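Home About Archive Allotment Bread Contact

Search this blog Type and press enter

Giving up the big shop

April 11, 2021

We stopped doing the big weekly shop in December. I said I would write something once we had done it for long enough to have an opinion, and eighteen weeks seems long enough.

The way we used to do it was the way my parents did it. One trip, one trolley, a list on the back of an envelope. We drove to the retail park at Hiebert, filled the boot, came home and spent half an hour finding room for it all. By the end of the week there was a drawer of soft carrots and half a bag of salad that had turned to liquid. I threw those away and we went back and bought the same things again.

I started writing down what went in the bin in the autumn. It was only a sheet of paper on the inside of the cupboard door. The first month came to 41 pounds, going by the receipts. Most of it was salad, bread and yoghurt. There was also a whole cauliflower that I can't explain, because none of us likes cauliflower very much.

So now we shop little and often. There are two places within walking distance. Coneo is the small supermarket on the corner by the post office, and Gustance is the greengrocer further down, past the launderette. I go to one or the other most days on the way back from the school run. I take one bag and buy what we need for that night and the next morning. Heavy and dull things, meaning flour, tins, rice, washing powder and oil, we still get in bulk, once a month, by delivery.

The rules we ended up with are these. Look in the fridge before leaving the house. Nothing is bought for a meal more than two days away. If something is on offer but we weren't going to eat it, it isn't on offer. Bread is frozen in slices on the day it comes in.

The first couple of weeks were annoying. I kept forgetting things and having to go back out. We had pasta with butter twice because I had walked past the shop thinking about something else. I also found I was spending more, and it took me a while to see why. If you go into a shop every day you walk past the biscuits every day. I was buying a packet most visits and telling myself it was only a pound. That stopped when I started going in with coins and leaving the card at home. It's harder to do now, with so many places wanting you to pay by card, but Gustance still takes cash and so does Coneo if you go to the till by the door.

The fridge is the main change. It used to be so full that I couldn't see the back, and the back is where things went off. Now there is one shelf for milk, cheese and eggs, one for leftovers, and the drawer for vegetables. When the leftovers shelf has more than two boxes on it we have leftovers for tea. The children complain about this but they complain about most teas.

I bought a few things to help and most were a waste of money. The green bags that are meant to keep vegetables fresh made no difference that I could see. I tried an app called Pisix, which is supposed to tell you what to cook from what you have in. It wanted me to type in every item and the date I bought it. I did that for four days and then went back to the sheet of paper. If you like that sort of thing you may get on with it better than I did. The one thing worth having was a roll of masking tape and a pen, for putting dates on boxes.

I have also changed how I put things away. Fruit and anything that needs using goes out where we can see it and not into a cupboard. If it's in sight it gets eaten. When I put the pears away I found them a fortnight later, and when I left them out they were gone by the next evening.
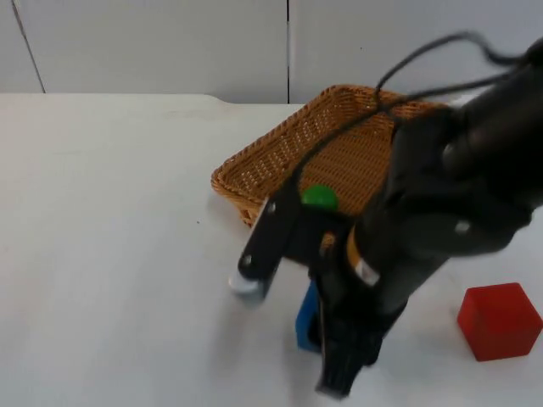
The money side is less dramatic than I hoped. Over the whole period we have spent 400 pounds less than over the same stretch the year before, but that isn't a fair comparison. We have not had visitors, the children were at home for a good part of it, and we were buying different things this time last year anyway, when you could get hold of them. I would put more trust in the bin sheet. Last month it came to just under six pounds, nearly all of it bread crusts and one carton of cream.

It does take more time. I worked it out at 24 minutes a day including the walk, though I would be walking part of that way in any case. The big shop took up most of a morning once you counted the drive and the unpacking, so it comes out fairly even. I prefer the short trips. If you live a long way from a shop, or you work shifts, or you have a baby who hates the pushchair, I can see it wouldn't suit you at all, and I wouldn't try to talk you into it.

Things I still haven't sorted out:

Milk. We get through it at very different rates from one week to the next and I have not found a pattern. I have thought about having it delivered but the nearest round doesn't come up our road.

Herbs. A bunch of coriander is always more than we need. I chop what's left and freeze it in an ice cube tray with a little oil, which works for soup and curry and not for much else. I have sown some on the windowsill and it has come up thin and leggy.

Packed lunches. These are the one part of the week where it really does help to have things in, and I have gone back to buying ham and cheese for the whole week. That breaks the two-day rule and I have decided not to mind.

Next time I will write up the soup we make on leftovers night, as two people have asked for it. It's mostly an onion and whatever is in the drawer.

3 comments

Marrowfat wrote:
We did this when we moved into the flat, as the fridge there was too small for anything else. Now we have a big one and the waste has crept back up. I think I might tape off a shelf.

tealady wrote:
Coriander roots freeze well too, if you can get it with the roots on. Wash them first. Please do post the soup.

Northside reader wrote:
How do you manage potatoes? A small bag costs nearly as much as the big sack, but mine always sprout before I get to the bottom.

Leave a comment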